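An Open Day with Two Arms and Many Plugs
Posted 18/02/2020
47 shares | 6 comments

When I arrived in Malness, it was already full in the corridor. The workshop of Grolutix opens its doors to the public two times in a year, in winter and again in July, and this time 241 people had put their name on the list. I was given a paper badge and a cup of tea, and I was told to wait for Marianna Krajewska near the second door.

She came with a screwdriver in her pocket and excused herself for the hand, which was dirty from oil. She has worked at Grolutix for six years, the last two of them with arms that work in pairs. Before that she repaired sewing machines, and she told me that it was a good school. "In a sewing machine you learn that thread does what it wants," she said. "A cable is only a thick thread with a plug on it."

The demonstration of the day was with cables, plugs and chargers. In many workshops the visitors see robots which lift metal parts, all the same, always from the same place. Krajewska did not want this. She wanted things that every visitor has at home in a drawer, and she wanted them to lie in a mess.

"If I show a steel cylinder, people are polite and they go on to the next room," she said. "If I show a charger, they stay and they give advice to the arm. The children especially. They say, no, take the other one!"
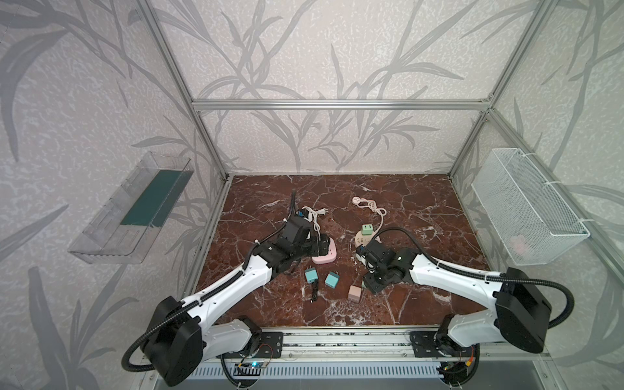 Why are there two arms for such small things? One arm can pick up a charger without difficulty, but when a cord must be straightened or a plug must be pushed into a socket, one side has to hold and the other has to move, the same as with a person's hands.

I asked her how the arms know what to do. She explained that at Grolutix the movements are first shown by a person, many times, and the program learns from these showings. For the task of the open day the team prepared 263 showings in the weeks before. Krajewska threw away a part of them, as she found them too nervous. What remained was 158, and she is satisfied with the number, although her colleagues wanted more.

"Some people move fast when they know that they are recorded," she said. "The arm then learns to be in a hurry. I prefer to have less, but calm."

She speaks about calm often. On the wall by the entrance there is a sheet in her handwriting with the rules for those who make the showings, and the first rule is to breathe out before closing the fingers. I thought it was a joke, and she said that it was not. The second rule is to let go of a thing completely before reaching for another. The third I could not read.

We stood then together with the visitors of the morning group. The room smelled of coffee and of warm dust. A father had lifted his daughter on his shoulders, and a man next to me wrote everything in a small notebook. Krajewska spoke to the group without microphone. She said to them that the difficult object is the cord, because it has another shape each time, and a charger stays a cube also when it is turned on its side.

"You can learn one hundred positions of a cube and you are almost finished," she told them. "With a cord you are never finished. Tomorrow it makes a loop that you have not seen."

The surface of the table has a pattern of marble, with white veins going through the dark red-brown, and the walls have a wallpaper with gray leaves. A woman in the group wanted to know who chose it. Krajewska laughed and said that she did, and that it was the subject of the longest meeting of the year. In her opinion a program that has only seen clean white walls becomes spoiled. A kitchen has patterns, an office has patterns, so the arm should get used to them early. 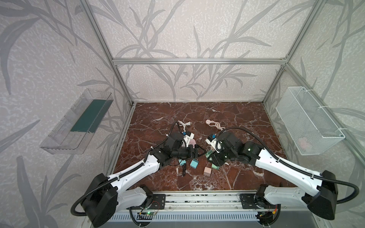 According to Vidal, the wallpaper was the least of the costs and the discussion about it was the biggest. The real work of the last year, he told me over the second cup of tea, went into the fingers. The first ones were too wide to go between two objects that lie close. The next ones were narrow enough but they slipped on smooth plastic.

Krajewska agreed with this, but she wished to add something. The fingers are important, she said, and even so most of the failures that she writes in her book come from the approach. The arm comes from a bad angle, touches the neighbor of the object first, and from there everything is moved a little. She keeps this book on paper. On the day before the open day the team made a full rehearsal with 86 attempts, and each bad one received a line with the reason. I was permitted to look through two pages. "Too low." "Cord under the wrist." "Good, but ugly." I asked about the last one and she said that a visitor would be happy with it and she was not.

Brillari, the small program that plans the paths of both arms so that they do not hit each other, was written in the same building. Krajewska told me that it is careful like an old driver. When the two wrists come close, it slows them both, and for the public this is the moment of most silence. I noticed it also. The whole group leaned forward.

I wanted to know if she is not afraid to show something that can fail before so many people.

"I was afraid the first time," she said. "I prepared a speech in case it goes wrong, and it went wrong, and I forgot the speech. So I told them only what happened. They asked much better questions than the year before, when it went well."

She does not like when visitors are told that such a machine will soon do everything in the house. She has heard it from guides in other companies and she becomes a little angry when she repeats it. For her it is a matter of years, and of dull work – the same plug, the same socket, another angle. She would like first to see it used in places where old electrical goods are sorted, as there the cords arrive by the box and the people who untangle them have pain in the fingers in the evening.
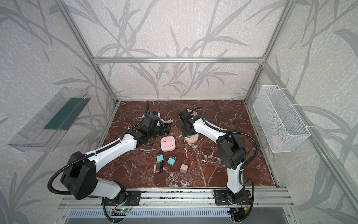
A remark came here from Dorota, of the afternoon group, that in her sorting hall the cords arrive knotted, dirty and often without a plug at all, and that she would believe in the arms when they were tried on one of her boxes. Krajewska asked her at once for the address of the hall. They spoke for so long that the next group had to begin without an explanation.

When she came back to me she was in very good mood. She had written the address on the back of her hand. I asked if a box from a real sorting hall would not be too difficult for now, and she said yes, surely, most of it, but she would pick out the ten easiest cords and start from these. The others could wait on the shelf.

My last question was about what she does at home with her own cables. She has a drawer like all of us, she said, and her husband is not allowed to tidy it – she takes from it for work when she needs a bad knot.

The next open day at Grolutix is in July. Entrance is free, but one has to register, and the groups in the morning fill up first. Krajewska asks visitors to bring an old charger if they have one which is not needed any more. There will be a box for them by the second door.

We use cookies to remember your settings and to count visits. By continuing to read you accept this. Accept | Settings

Get our newsletter once in a month. Enter your e-mail address to subscribe.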